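The Sorting Club

1. Before the Lights Went Down

The robotics club at Metmont High met in the old sewing classroom, and that suited Mercedes Flores just fine, because the sewing classroom had the good windows and the long tables and a radiator that knocked like a visitor all through winter. Now it was August and the radiator was quiet. The county fair was coming up on 8th August, and the club's machine, which they called Venter after a long and silly vote, was supposed to sort laundry in front of a crowd.

"It only has to pick up a shirt," said Themba, who had been up late again with the code. "People pick up shirts every day and don't even clap."

"They'll clap," said Mercedes. She had promised her grandmother a front seat, so they had better.

Johannes had offered his black T-shirt for practice, the one with the big white character printed on it, and he had offered it the way some people lend you a car. He bunched it up in the left compartment himself, and then he went back and bunched it a little more, fussing with the folds until Mercedes told him it was laundry and not a wedding cake. Then Themba sent the arm down, slow as syrup, and all of them leaned toward the laptop to see what the wrist camera saw.

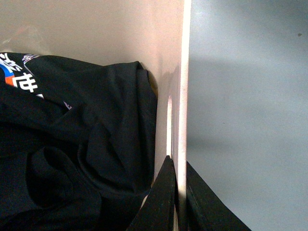
2. What Mrs. Heywood Said

"Well, now," said Mrs. Heywood, putting on her glasses. She had taught sewing in that room for years before she took on the club, and she still kept pins in her collar. "It looks to me like he wants the wall."

And so it did. There was a finger on each side of the divider, as if Venter had thought the matter over and settled on the panel, with the shirt heaped up right beside it. Johannes let out a breath that he had plainly been saving.

"Four inches to the left," said Themba, already typing. "Maybe less."

"Don't tell him in inches, dear, show him," said Mrs. Heywood, and she reached over and rested her hand on top of the black cloth, just where the fold stood highest - the way she must have done for a hundred nervous children with a hem to sew. "You take hold where it wants to be held."

Themba looked at her hand for a good while. Then he scrubbed out a line of code and started it over, and Mercedes went to find the cookies.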